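Search this site: type a word and press Go
Filed under: Kitchen Tips > Small Refrigerators > Drinks

Keeping a mini fridge in good order

A mini fridge in a break room or den gets opened far more often than the big one in the kitchen, and it gets cleaned far less. A few habits will keep it cold and keep the drinks easy to reach.

Set it on a sturdy table if you can. You will bend less, and spills on the floor stay away from the motor. Check that the table does not rock before you load anything. Leave a gap of 2 inches at the back, more if the maker's booklet asks for it.

Swing the door all the way open before you start loading. Put tall bottles in first, standing up where the shelf allows it. Short bottles can lie on their sides if the caps are tight. Cans go in last, at the front, where you can grab one without moving the rest. 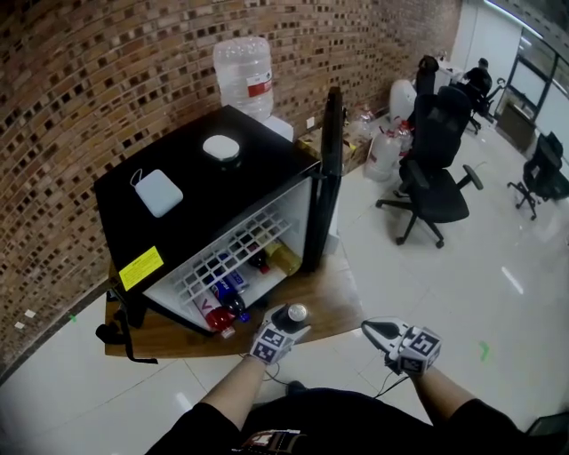
How long does a warm can take to get cold in a mini fridge?

Plan on leaving it overnight. Small fridges cool slowly, and a full load of warm drinks will hold the temperature up for hours. If you need a few sooner, put those toward the back and load the others later.

The top of the fridge turns into a shelf whether you want it to or not. Small, light things are fine there. Keep liquids off it, and don't let cords hang down over the door where they will catch.

Wire racks come out for washing. Use warm water and dish soap, dry the rack well, and see that it sits level when you slide it back. A crooked rack tips bottles against the door. Wipe the door seal at the same time with a damp cloth. Kirsty Sedgwick of Heywood uses an old toothbrush in the folds of the seal.

Defrost when the ice is as thick as a pencil. Unplug the fridge, empty it, prop the door open and lay a towel underneath. Never chip at the ice with a knife.

If you have a water dispenser close by, wipe the table and floor near it when you do the fridge. Drips on smooth tile are hard to see and easy to slip on.

Tip on the door seal sent in July 2001.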